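Skiltetti Woven Fruit Basket
Item 3047
Supplied by Larkar Hospitality and Institutional Furnishings

The Skiltetti basket is intended for staff kitchens, reception counters, residential dining rooms and waiting areas where whole fruit is offered through the day. It is sold singly or in cartons of nine and is delivered fully assembled. Fruit is not included.

Product details
Colour: natural
Finish: unlacquered
Carton quantity: 9
Minimum order, institutional accounts: one carton
Lead time: orders received by July 16, 2025 are dispatched from the Brurnton warehouse in the first week of August

Use and placement
The basket should be placed on a level, dry surface away from direct sunlight, cooktops and heating vents. Large fruit such as mangoes and apples should be set in first, with smaller or darker-skinned fruit arranged against them. Fruit may rise above the rim, but should not be stacked so high that pieces roll when one is removed. Bruised or split fruit should be taken out daily.

The open weave allows air to reach the underside of the fruit. Crumbs and stem fragments will collect between the strands over time — a soft, dry brush is the recommended means of removing them.

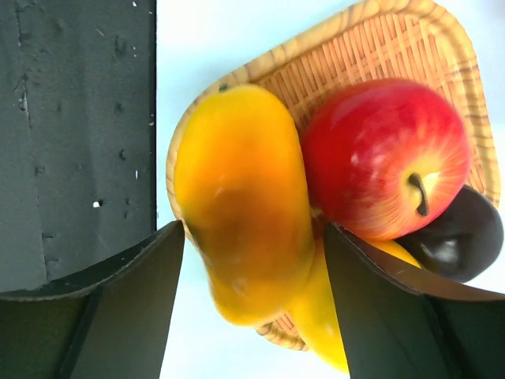

Cleaning
Wipe with a damp cloth and allow to dry fully before refilling. Do not immerse, and do not place in a commercial dishwasher. Where a liner is required under local food service policy, the Hervieu cotton liner (item 339) is cut to fit and may be laundered with kitchen linens.

Ordering
Institutional customers may order through their Larkar account or by purchase order. Orders of 200 baskets or more are quoted separately, and delivery may be divided among several centres on request. Unused baskets may be returned in their original carton.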